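White sink goes dull and grey no matter what I scrub it with
posted by Vumura, Tue 5 July

We moved into this place in May and the kitchen has one of those white sinks. I loved it for a good 2 weeks. Now it looks grubby by teatime every day, with grey pencil-looking marks all over the bottom and a tea stain the colour of old socks. I've tried dish soap and a lot of swearing. My partner reckons bleach, my mum says never bleach. Who's right? And is a dark scourer OK on it or am I making it worse?

Rastarska
bleach. fill it, leave it overnight, done. mine's 23 years old and still fine

Mirzaei
Please don't leave bleach in overnight, especially if you don't know what the sink is made of! Ask your landlord or look for a maker's name underneath. The grey marks are most likely metal rubbing off your pots and cutlery, so soap won't shift them. I use bicarb made into a paste with a splash of water, on a soft cloth, then rinse really well (and then rinse again, it gets everywhere).
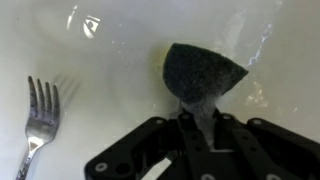
My own sink gets the paste every 7 days or so, usually Sunday night while the kettle's on, and I do the tea stains first as they need a bit longer to sit. As for scourers, I do keep a dark grey one for the dishes, but I go easy with it on the basin itself and try the corner by the drain first. Forks are my real weakness, I'll leave one lying on the bottom in a bit of water like that and then drag a heavy pot over the top of it. A plastic basin or a rubber mat helps heaps if you're the same. Dry it with a tea towel at night too, our water's hard and the spots drive me batty.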